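Subject: [Detia-residents] Small bedrooms: masks and furnishing rules
From: Hilde Dekker
To: Detia residents list
Date: 22 December 2019

Dear residents,

The house office has received three inquiries on the use of face masks in the small bedrooms.

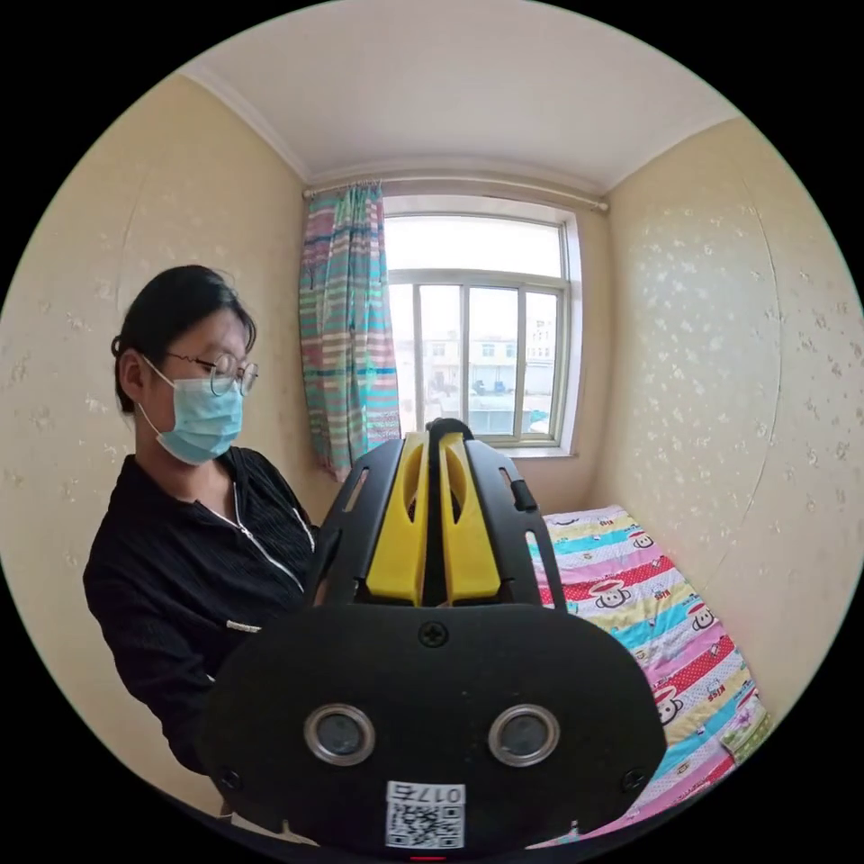
Maribeth Abella wrote:
> My room is one of the small ones, and I understand the rule for visitors.
> What I do not follow is whether I must keep a mask on when a neighbor
> stops by for a few minutes. My glasses fog and I end up taking one or
> the other off. Could the office also say if a second chair is allowed?

The position adopted in September remains in force. A resident alone in a bedroom is not required to wear a mask. When two people share the room, both are asked to wear one over the nose, mouth and chin — a short visit is no exception. Residents who wear glasses may find that a closer fit across the nose reduces fogging.

A second chair is permitted, provided that the door opens fully. Requests for chairs go to Nithin Chowdary at the Fanow desk and are filled within 11 days.

Disposable masks are kept at the same desk. Used masks belong in the covered bin on each landing and may not be left in the bedrooms.

Hilde Dekker
House Office, Detia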